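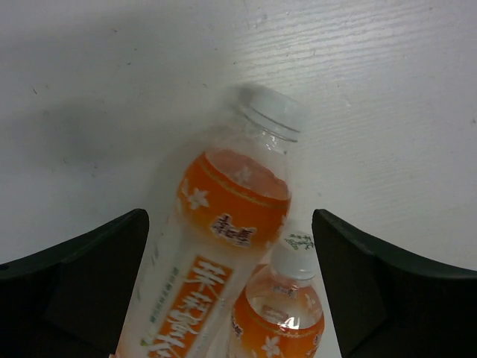

Issue 3, p. 4

Filed under: Kitchen & Pantry / Bottled drinks / Reader questions

17 March 2025 – by Borghild Fagerlund

Bottled drinks: your questions

The pantry page got a pile of mail after the last issue, most of it about plastic bottles. Quick answers, no particular order.

Can I store them lying down?
Short term, fine. A full bottle that's never been opened can lie on a shelf. Opened ones, stand them up. Screw caps get put back crooked all the time and you find out when the shelf is sticky.

Mine roll off the counter.
They do that. Put the round ones on a folded dish towel, or lay two together against the wall. Aslak Ekström wrote in to say he uses an old baking tray with a rim. Good idea, using it now.

Where is the date? I looked all over the label.
Try the plastic first, not the label. Up on the shoulder, under the neck, is a common spot. Pale print on clear plastic so tilt it till something darker is behind the numbers. Some bottles have a second line of small numbers on the label too.
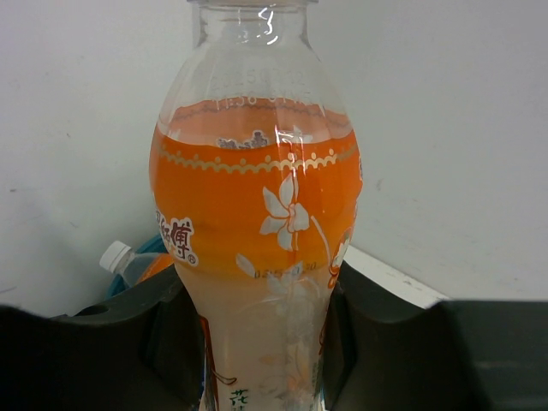

Pale digits on the shoulder, above the orange band.

There's a time next to the date. Do I need to care?
Not for drinking it. A clock time is normally a factory thing, keep it handy if you have to write to the maker with a complaint. Copy down the whole string, both lines.

Is it the date made or the date to drink by?
Depends on the maker and the country. On imported bottles it can be the production date, with the shelf life given somewhere else in months. If you can't read the language, ask at the store. Please don't guess from the number alone.

I can't read the label at all. How do I find the same drink again?
Take a photo of the front AND the small print. The orange label with white flowers seems to have 康师傅 on it, so search those characters, but a brand can have lots of drinks and the color alone wont get you the right one. Barcode is best.

Does the label have to come off for recycling?
Ask your town. Ours says leave it on, empty the bottle, squash it, cap back on. The next town over wants caps off. If you do need a sleeve off, snip the top edge and pull down – don't soak it, takes forever.

Can I refill them with water?
Same day, sure. I wouldn't keep one going for weeks. Waisted shapes are a pain to get a brush into and anything sweet or milky leaves a smell.

Freezing?
Not full to the top. Pour some out first, and skip it for milky drinks, they seperate when thawed.

How do you label opened bottles in a shared fridge?
Masking tape on the cap, initials and the day opened. Marker straight on the plastic rubs off.

Still to come: glass bottles, and the long question about cartons. Probably November.

Contact: Brirkotell Household Pages, PO Box 3480 | © 2025 Brirkotell | Back to top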